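Notes typed up on the train, will tidy later. November 2018.

**"The shirt doesn't care about your code"**

Despina Nedeljković has run the robotics club at Tura for seven years and still hasn't got a proper cupboard for it. She talks fast. I caught her between a lesson and a parents' meeting, tea going cold, one eye on the door.

The club's entry this year is called Sinari. The task, set by the Cliltell contest, is laundry. Hang things up, take things down, move them along a rail. Sounds dull. "That's what the kids said," she says. "First meeting, groans. They wanted to throw balls. By the third meeting they were arguing about coat hangers at the bus stop."

Why hangers? "A hanger is horrible. It swings, it turns round, it hooks on its neighbour. A box stays where you put it. We did boxes last year and I think we all got a bit pleased with ourselves."

There are 25 in the club, on paper. Fewer turn up when it rains. They split themselves into drivers, coders and what she calls the grumblers, who watch and write down what went wrong. Grumbling is a real job, she says, and the best coder she ever had started there.

Money is tight. The school put in 400 pounds, Besnard (a local shopfitters) gave 990 more after a pupil wrote them a letter. "A very cheeky letter. I'd not have sent it. I read it after it had gone." Most of it went on spare parts and cables. She won't say how many fingers they've broken.

I ask what the pupils find hardest and she doesn't even stop to think. "Two arms. One arm, fine, they get that in an afternoon. Two arms and they forget the second one exsists, or they drive one straight into the other. It's like patting your head. You have to decide who's holding and who's waiting, and you have to say it out loud. I make them say it out loud."
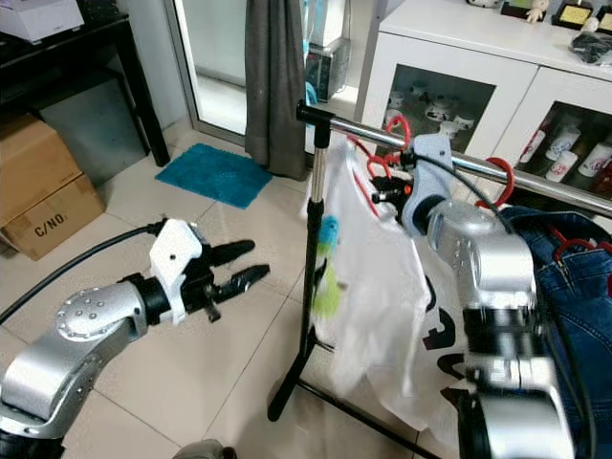

Hangers, she says, are taught in one order: grip, stop, look, then move. The stop is the bit everyone skips. One gripper has the red hanger at the rail, the other stays back with its jaws open, and the driver is meant to check what's next to it before anything shifts. A T-shirt on one side, jeans on the other. "Jeans are heavy and they sulk. A thin shirt goes wherever it likes. So you can't use the same speed for both, and they always try."

Do they get cross? "Oh, constantly. One lad wouldn't speak to the rail for a week." She laughs, then looks at the clock. "But he came back with a page of notes, all on his own, about how far to lift before going sideways. Too far, as it happens. We're still using half of it."

The contest is in April. She'd like a clean run, no drops, and reckons they'll get one if the drivers slow down. Beyond that she's vague. Socks maybe. Somebody has asked for socks.

Then the bell, and she's off down the corridor with the tea still in her hand, shouting back that I've to spell her name right and that the accent goes on the c.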